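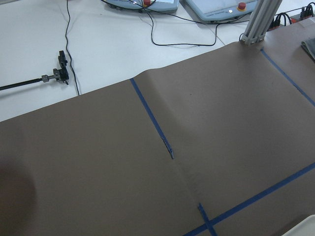 Words and picture by Sayaka Kuroda

Last updated: October

Brown Paper and Blue Tape: The Packing Table

I have never been sold on the idea of taping out a packing table before you pack anything. The theory goes like this. You cover the table in kraft paper, mark zones on it in painter's tape, give each zone a job, and from then on every box gets filled in the same order by whoever happens to be standing there. It sounds good in a meeting. A lot of things do.

At Wisside we ship small orders, mostly mugs, notebooks and the desk lamps from the Kallameck range, and the old way of packing them was to put everything on the table and use your eyes. Then somebody came back from a visit to Sulteo with the taped-table idea and we were told to try it for October.

The layout, first version

Blue painter's tape straight onto brown kraft, over the white tabletop. The strips suggest rectangles, and the rectangles are supposed to mean something: goods in one, filler in another, paperwork in a third. I asked which was which and got two different answers before lunch. If a zone needs explaining every time, I don't see what the tape is adding.

The hump

Look at the far edge of the paper, near the middle. There's a bulge, and a crease runs from there down the sheet. Kraft off a roll wants to go back to being a roll, and I said as much when the paper was ordered. A lamp box will sit on a crease without complaint. A mug might not, and I would like to see one stood on that hump before anybody tells me the surface is ready.

The frayed end

One strip stops near the middle of the sheet in a ragged, twisted little tail. That's what you get from tearing tape by hand, and I'd bet on that end lifting before any of the others. Sleeves catch on this sort of thing. So does the underside of a carton when you slide it. We own scissors.

The crossing

Two strips cross in an X close to the near edge. I've been told this marks a corner. To me an X on a table says "put it here" or "keep off," and new people will pick one of those. A plain corner, with the tape stopped where the lines meet, would save the conversation.

What would change my mind

The planning sheet says 872 orders for the trial, with roughly 55 of them needing the double-wall boxes. It also claims the taped layout will cut each pack from 6 minutes to 5. I'd like to know who held the watch for the first number, and whether they were packing lamps or notebooks at the time. People like to bring up Honda whenever tape goes down on something, as if a car plant and a table of mugs had the same problems. I doubt they do.

I'm willing to be wrong - I was wrong about the label printer. But I want the same person packing the same mix of orders on bare table and on paper, timed both ways, with breakages written down. I also want the zones labeled in marker. If the numbers hold up after that, I'll cut the next set of tape myself, with square ends.

The roll of kraft is on the lower shelf by the door if anyone wants to have a go at a flatter sheet.

3 comments | 2 shares

Contact Wisside | All text and pictures copyright Sayaka Kuroda | Back to top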